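Skiltis Opens Bed-Making Recordings to Home Robot Researchers

DREDISDEN, November 9, 2020 – Skiltis is happy to announce the first release of Tillman, a collection of recordings that shows a learning system how people make beds in their own homes. It holds 157 hours of bed-making, recorded in 80 households in and near Dredisden, and any university lab can now ask for a copy free of charge.

Sheets are wonderful, maddening things to teach. A cup keeps its shape when you pick it up, but a sheet has a new shape every time you touch it! Folds hide other folds, corners slip out of sight, and a tug on one side can move the cloth on the other. A system that learns from examples needs to meet all of that many times over, on many kinds of beds.

That is why Tillman was recorded in ordinary bedrooms, at the height of a person's eyes, with the furniture left where the owners keep it. Beds pushed up against a wall were especially welcome, as the far edge is hard to reach and hard to see.
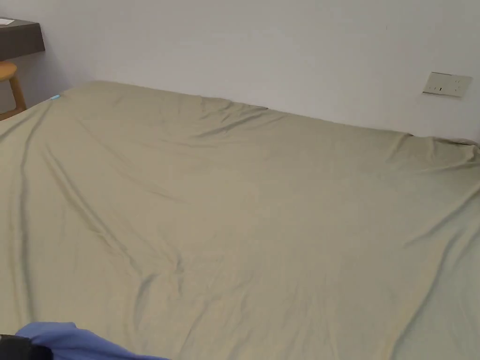 A khaki sheet pulled loosely over a bed set against the wall, with long folds still running across it.

Each household was asked to make the bed at its own pace and in its own way. Smoothing, pulling, tucking, walking around to the other side, starting over: all of it stays in. Our labeling team in Vonden then marked the moments when a hand takes hold of the cloth and when it lets go. We kept the clumsy tries too, and we're very glad we did. Early users tell us those are the parts they play back most.

The first release covers seven tasks, from spreading a flat sheet to changing a pillowcase. Fitted sheets get the most time by far (anyone who has fought with the fourth corner will understand). A second release, planned for December, will add duvet covers and bunk beds.

Labs that want a copy can write to the Tillman desk at Skiltis with a short note on their planned work. Households in Dredisden and Vonden that would like to take part in the next round can sign up through the same desk. We have room for 100 more homes, and small bedrooms are very welcome.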